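Presex Two-Arm Cell – Section 4: First Run with Small Parts 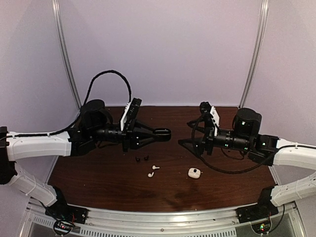
Before you start, check that both arm bases are tight and the tabletop is clear of tools.

1. Turn on the power and wait 50 seconds.
2. Open the Loltby panel and load job 124.
3. Set the speed to 57 percent.
4. Place the parts within reach of both grippers, then press Start.

Note: Earbuds and other small parts can roll. Set them down flat.

Caution: Keep hands out of the cell while the arms are powered – even when they are still.

If error 600 appears, reseat the camera cable and repeat step 2.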